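Robot Learning Laboratory, Handout 5: Collecting Demonstrations with Two Arms
Notes prepared by Benedito Caldeira, with corrections from Shoshana Tran

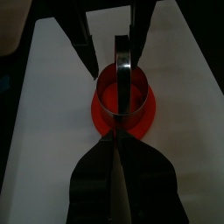
Last week we finished the question of how a policy is trained when the examples are already on the disk. Today we go one step back and ask where the examples come from, and why two groups with the same network and the same training time can get very different results. In my experience the difference is mostly in the collection. Please read these notes before the Monday session, because there will not be much time for theory when the arms are running.

1. What is one demonstration

One demonstration (we will also say "episode") is a full recording from the start pose to the end pose, under control of a human operator. It contains the joint positions of both arms, the opening of both grippers, the commands sent by the operator, and the video from all cameras. The commands and the measured positions are not the same thing. If the operator closes a gripper on a hard object, the command continues to close while the measured opening stops. This difference carries information about force, so we train on the commands and keep the measured values as input.

2. The task for this course

All groups work with the ring and strip task. A metal ring stands on a red disc, and a thin metal strip must be lowered into the opening of the ring by one arm. The other arm is responsible for the disc side: it approaches at the table surface and keeps the disc and ring from sliding. The task looks small, but it has some properties that make it good for teaching:

The strip is narrow, and seen from its edge it is only a thin line. A small rotation of the wrist changes very much how it appears in the video.
The ring is shiny. It reflects the disc and whatever is near, so its look changes when the arms move.
The two grippers come close to each other. The operator must think about both at the same time, and beginners usually forget one of them.

3. Variation

A policy can only be expected to work in situations similar to those it has seen. For this reason the start position of the disc must be changed between episodes. Use the printed list of start positions and do not choose "by feeling". When people choose by feeling, they put the object near the place where the last episode was easy. Emmett Benavides checked this in the first year of the course and found that almost all start positions were in one corner of the allowed area.

Change also the height from which the strip begins. Do not change the lighting on purpose in the first set. We will do this in the second set, after we have a baseline.

4. Speed and pauses

Move slowly but do not stop. A long pause is a problem for learning, since the image before the pause and the image after it are nearly equal, but the correct actions are different. If you need to think, think before you press record. If you paused for longer than 2 seconds during the approach, mark the episode with the label "pause" and Priya Fitzsimmons will decide whether it can be trimmed.

5. Mistakes and recovery

Students often ask if a demonstration with a mistake should be deleted. It depends. When the strip touches the rim of the ring and the operator lifts it, corrects the angle and continues, this is a useful episode -- the policy will also touch the rim sometimes, and it needs to see what to do next. When the strip is dropped outside the ring, end the recording and label it "fail". Keep the file. We use the failed episodes in Handout 11 to train a success classifier.

6. Amount of work

Each group collects 300 episodes. Experienced operators need around 5 hours for this, so plan more. Change the operator regularly and write the name in the session log, as each person has an own style and we want to compare them later.

7. Before the session

Copy the Jasell recording settings from the course folder and do not edit them. Check that both wrist cameras give a live picture. Open and close each gripper once. Questions about the hardware go to Gus Thibodeaux, questions about the labels to me.

Reading for next time: chapter 2 of the course notes, the part on action chunks.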